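Notes from the regulatory desk

Hello again, and thanks to everyone who wrote in after the last issue. I got more mail about complaint files than about anything else I've covered this year, so complaint files it is.

A bit of background for new subscribers. I spent a long stretch in quality at Mundix before I started consulting, and in that time I read a lot of complaints. Some were one line long ("strap too tight, please call"). Some came with four pages of handwriting. The hard part was always the same – deciding quickly, and in writing, whether the thing in front of me was a complaint at all, and if so whether it might be reportable.

I see small device companies get stuck on that first decision all the time. A customer calls to ask how to clean the cuff. Is that a complaint? Maybe, maybe not. If they're asking because the instructions don't say, I'd want it looked at. If they lost the booklet, probably it's a service call. What I wouldn't do is leave it to whoever picked up the phone. Write the test down, put it on one page, and train the sales folks on it too, since they hear more grumbling than anybody.
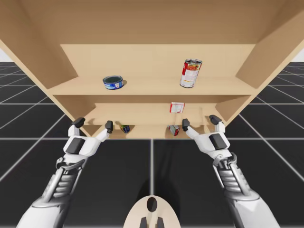
What I found in the Fulonley files

Back in March I helped a company called Fulonley get ready for an inspection. They make a home-use nerve stimulator, a nice little product, and they had 2888 service records sitting in one system and their complaints in another. The two had never been compared! Hazem Kettani, their quality manager, cleared his calendar and we sat down and read service records until our eyes hurt.

We found nine that should have been opened as complaints. None of them involved an injury, thank goodness, but two described the unit shutting off during use, and those needed a proper look at whether a malfunction report was due. Hazem opened all nine that same week, dated them honestly (please never backdate, I beg you) and wrote a short memo explaining how they were found and what was changed. I like a memo like that. An investigator can read it in a couple of minutes and see that you caught your own problem.

The fix was pretty dull. The service form now has a yes/no box for "did the device fail to do what it should?" and a yes sends a copy to quality. They also pull a sample of closed service records every month and have somebody outside the service team read them.

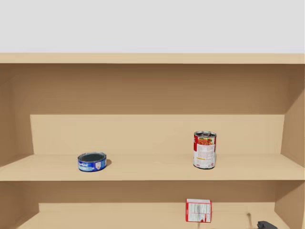
Shelving unit with a middle shelf.

One more thing on this, and then I'll stop. Watch your "became aware" date. The reporting clock doesn't wait for the complaint to land on the quality manager's desk, so if your distributor sits on emails, you want that sorted out in the distributor agreement. Latifa Younis at Radwan has been redoing theirs, and she asks each distributor to forward anything that smells like a complaint by the next business day, with no sorting at their end. She told me she'd much sooner read 2000 emails that go nowhere than miss one. I'm with her on that.
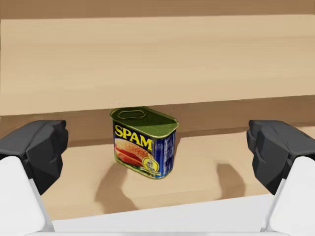

SPAM can on a light wooden tabletop.

Reader question

A reader at Murnik wants to know if they have to investigate every single complaint, even when it's the tenth one on the same cracked latch. You don't have to start from scratch every time. If you've already investigated a similar complaint, you can point to that work, but you do need to record the reason and who made the call. And do check that it really is the same latch problem – same part, same failure – before you lean on the old file. I've seen a "known issue" turn out to be two different cracks from two different molds, and that was a long afternoon.

Next issue I'll get into trending, and how to pick an alert level when you only ship 3000 units a year. If you have a chart you're proud of, or one you hate, send it my way and I'll take the company name off before I use it.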